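# Small blocks, big board

28/06/2020

Started with a drawer that wouldn't shut. Ours, in the back bedroom in Peltamville, crammed with toys that had lost their boxes. Shape blocks mostly. Stars, hearts, cylinders, a cube or two, all from sets that nobody in the house remembers buying.

I meant to bag the lot for the charity shop. Then sat on the floor and began standing them up by colour, and that was the afternoon gone.

So, a feature on blocks. Small ones, the sort you find down the sofa.

The appeal is partly in the hand. A cylinder rolls off if you set it down badly. A cube stays put. Stars are a pain to stand up neatly and children love them for it, they'll have another go and another go. Hearts sit well enough on their flat side. The little house shape, the one with the pointed top, gets used as an arrow, a house, a pencil, a rocket and once (ours) a tooth.

Sorting is the oldest game with them and still the best. By colour first, then by shape, then both at once, where the arguments begin. Does the green star go with the red star or with the green cylinder? Give a four-year-old that one and go and make the tea.

What you play on matters more than I'd thought. Carpet is hopeless, everything leans. A tray is OK but rattles. Best thing we tried was a plain wooden board, a big flat maple slab, glued up from planks, with a lovely wavy grain.

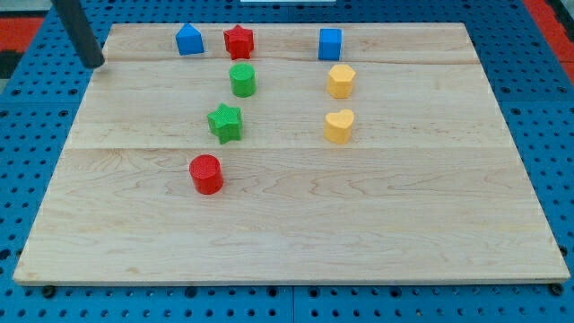 Pale wood shows the colours up, even the soft yellows, which vanish on our kitchen worktop. It's also heavy enough not to skid when somebody leans on it. Look for boards sold as seconds – a wonky seam makes no odds for this.

Buying new? The range is huge and a bit daft. The Havirico catalogue lists 2,574 separate pieces, if you count every colour, and I gave up at the hexagons. Pristent does smaller bags, mixed, and you don't get to choose, so expect doubles. Wattimena is the one for plain shapes in strong colours, no faces or letters printed on, and they sell singles if you've lost the heart. Somebody always loses the heart.

Don't buy a big tub to begin with. Nine pieces is plenty for a rainy hour, and you can find them all again afterwards. Repeat a couple of shapes in different colours or the sorting falls flat. Teh very small ones are no good with babies in the house, check the age on the packet.

Two games worth knowing. Shops: one child sets out the stock, the other pays in buttons. And What's Gone: look, shut your eyes, one piece is taken away. Harder than it sounds by the third round, and grown-ups do worse.

Storage, quickly. Cloth bag with a drawstring, hung on the door. Not the drawer. The drawer shuts now, by the way, though there's a jigsaw from last December in there that I havent dared open.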